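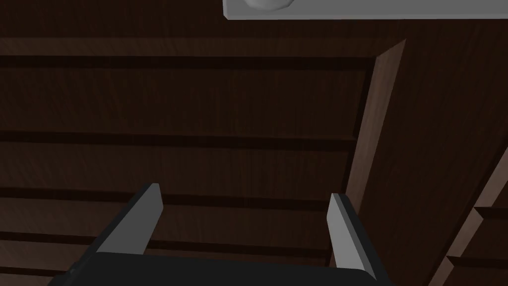
Dark brown wooden cabinet, computer render

Koltcombe is a small animation and short film company founded by Mbali Le Roux and Grigoris Fragkou, who met as students while sharing an editing room and, by their own cheerful admission, a good many late suppers. It is best known for The Salt Road, a gentle family drama told without dialogue, which runs for 50 minutes and took the better part of three winters to finish.

The company began in a rented room above a bakery, with Le Roux writing and directing and Fragkou looking after sound, accounts and more or less everything else that needed doing. Zinhle Mnguni joined as editor during the first film, Corkix, and has cut every Koltcombe production since. Her patient way with long, quiet shots is often mentioned fondly by reviewers, although one early notice did grumble that the opening went on rather a while.

The Salt Road was paid for largely by its future audience - 766 people gave money towards it, and all of them are thanked by name in the closing credits, which are set to a slow waltz by the composer Unathi Kruger. It was first shown in March to a full house, and a second screening was added that same evening for those who had been left standing in the foyer.

Later work includes Dlamini, a portrait of a family of boat builders, and the two-part series Wosix, written with Anel Du Plessis. Le Roux also teaches an evening class in screenwriting.

See also: Independent film; Short film; Silent drama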